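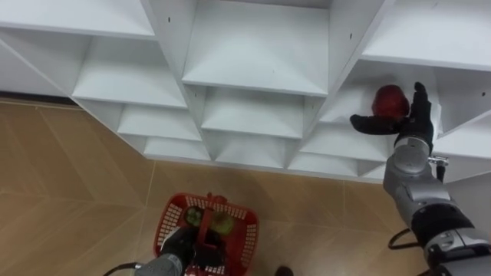 Do I need to know any programming before the Vidstead visit?
None at all – if you've done the week 3 reading on grippers and balance you'll follow everything they talk about.

Filed under: Course notes / Intro to Automation / Site visits

Handout 11 – Vidstead open day, notes from the demonstration

Typed up quickly from my own notes so the group that went in the afternoon and the group that couldn't make it have the same thing. Slides from the Mondo talk go up when they send them. Spelling not checked.

1. What the day was

Open day at the Vidstead lab, October. Short talk, then the demo, then questions in the hallway. The demo was the humanoid doing a shelf task. Tidying, basically. Fruit, basket, white cubby shelf. Sounds dull on paper. Watch how much has to go right at once – standing up, holding the basket still with one hand, reaching with the other.

Terms to have ready for the tutorial:
– humanoid: two legs, two arms, here with a torso in silver shell panels
– end effector: whatever is on the end of the arm
– tether: cable or line running from the robot to something that isn't the robot
– manipulation: picking up, holding, placing
– whole-body control: arms and legs planned together

2. Why a shelf

Shelves are a fair test. Back panel, side walls, a floor to each compartment, so the hand has to go in without knocking anything. A low cubby is harder than a middle one. The body has to bend or the arm has to reach down, and either way the centre of mass moves. Compare with the factory arm from week 3, bolted down, never has to worry about falling over.

Lighting inside a cubby is worse too. Shadows. The colour of an object at the back isn't the colour you'd get out on a table, and a vision system has to cope with that.

Also the room. Home-like setting, bed and all, with a patterned floor. The speaker's point was that homes are narrow and full of corners, and a robot that only works in a big clean hall is not much use to anyone's grandmother. Somebody asked about carpet. Answer was "later".

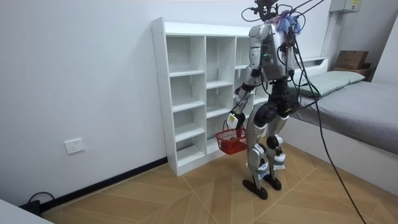 On balance – a held load pulls on the body the whole time, and the controller has to know about it. A basket on a handle is worse than a box held against the chest. It can swing. Small swing, small correction at the ankle or hip, and so on. Draw the free body diagram for this, it will help with problem set 2. Treat the basket as a pendulum, the hand as the pivot.

Cables: the question everyone had. The speaker was blunt that cables are a nuisance. They can drag, snag, tug at the body. If you are modelling it, a cable is a disturbance force you can't predict very well. Going fully wireless means batteries, batteries mean weight, weight means bigger motors. Round and round. Good exam material, hint.

3. Numbers from the talk

Copied off the whiteboard, so check against the slides:
– 264 practice attempts at the shelf task logged before the open day
– 90 seconds allowed per attempt
– 11 kinds of object in their set, fruit being the easy end

Flurno is the name of the in-house planning software, not a company – two of you wrote it up as a company. The Žukauskas method they mentioned is their way of picking where to put the feet before the reach starts. Feet first, then arm. We'll go through it properly in the lecture on footstep planning, don't panic if teh talk lost you there.

4. Questions worth keeping

How does it know how hard to squeeze? Mostly by limiting motor current, they said. Too little and the apple drops, too much and it bruises. No single right number, depends on the object.

Is a person steering it? Depends on the session. Both ways are used at the lab and they were careful to say which results came from which. Do the same in your reports please – say who or what is making the descisions.

How long until it's in homes? No date given. Fair enough. 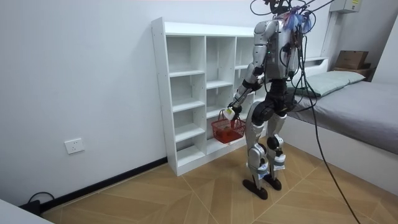 5. For the tutorial

One page, handwritten is fine. Pick ONE:
a) List every point in the shelf task where it could fail, and what the robot would need to sense to notice.
b) Tethered or battery – argue one side for a home robot, with a rough weight budget.
c) Redesign the shelf so the job is easier. Keep it usable by people.

Bring it to class, no email submissions. If you missed the visit use these notes plus the week 3 reading, that is enough for any of the options.

We use cookies to remember your settings on this course site. Accept all | Manage preferences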